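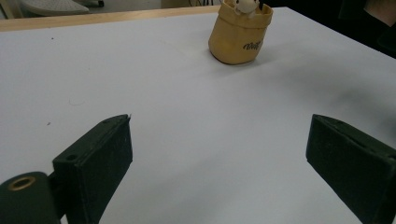 How long does it take a person to learn to read at the age of sixty-one? In Lina Hourani's case it took four winters, and she would want you to know that the first of them hardly counted.

She had come down to Gelau as a girl to work in the laundry behind the hospital, and in all the years after that she had managed. People who cannot read get very good at managing. She knew the bus by its color and the driver by his cap. She knew the soap by the shape of the bottle, and when the company changed the bottle one spring she washed her hair with floor cleaner for a week and told her sister it was a new fashion. She signed her name with a beautiful looping mark that a foreman had once drawn for her on the back of an envelope, and she had practiced it so long that bank clerks complimented her on it.

Her husband had done the reading. He read the gas bill out loud at supper and the newspaper after it, doing all the voices, and when he died the house went quiet in a way she had expected and the mail piled up in a way she hadn't. She put it in the bread box. When the bread box was full she bought her bread by the slice.

It was the bread box that her granddaughter opened, looking for a roll.

"Grandma," the girl said, "there are letters in here from two years ago."

"They'll keep," said Lina.

They hadn't kept, as it happened, and the end of it was a long afternoon at the kitchen table with Mr. Charvát from next door, who had been a schoolteacher until his knees gave out and who went through the whole pile with a butter knife, slitting and reading, slitting and reading. He never asked her why. When he got to the bottom he folded his glasses and said there was a class in Ralteteck, 40 minutes on the bus, evenings, and that he had taught it himself once and the radiators were good.

She went because of the radiators. That was what she told her sister, anyhow.

The first winter she sat at the back in her coat. There were young men in the class who had come from other countries and could read perfectly well in their own alphabets, and they went past her like bicycles going past a cow. The letters b and d swapped places whenever she looked away. In March she stopped going, said her hip was bad, and put the workbook in the bread box, where there was room again.

It was Mr. Charvát who found it, or pretended to find it, because by then he had the habit of coming over for coffee and she had the habit of letting him. He opened it to the page where she had quit – page 50, a picture of a duck – and he said, "Well, you can't leave him there all summer." 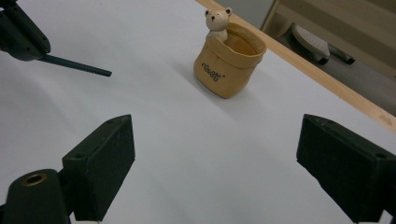
So they did the duck. They did the duck and the drum and the dog, at the kitchen table, with the window open and his bad leg up on the other chair, and when she went back in the fall she took her coat off and sat in the second row. She still could not do it fast. She read the way some people cross a stream, testing every stone, and if a truck went by outside she lost her footing and had to start again from the bank. But she got to the other side more often than not, and the teacher, a patient young woman with a cold that lasted three years, would blow her nose and say, "Next line, please, Mrs. Hourani," as though it were the most natural thing in the world that there should be a next line.

The third winter she read the soap. She read every bottle in the store, moving her lips, until the manager came over to ask if she needed help, and she told him very grandly that she did not. She read the side of the bus, which turned out to have been advertising Hondeo mattresses at her for eleven years. She had always thought it was something to do with the church.

And the fourth winter she read a book. It had 178 pages and was about a lighthouse keeper, and it took her from the first frost until the crocuses. She didn't think much of the lighthouse keeper. She thought he should have written to his brother sooner. She said so to Mr. Charvát, at some length, and he said he had always felt the same, and they argued about the ending until the coffee was cold, although they were on the same side.

That evening, when he had gone home and the cups were washed, she went up to the bedroom and took down the shoebox from behind the hats. Her husband had written to her from the army, before they were married, a letter every week, and she had kept all of them. A friend at the laundry used to read them to her in the drying room, over the noise of the machines, and Lina had always suspected that the friend skipped parts.

She sat on the bed, turned the lamp up, and unfolded the first one. His handwriting was terrible. It took her a good while to get through "Dear."

Then she moved the lamp a little closer and went on to the next word.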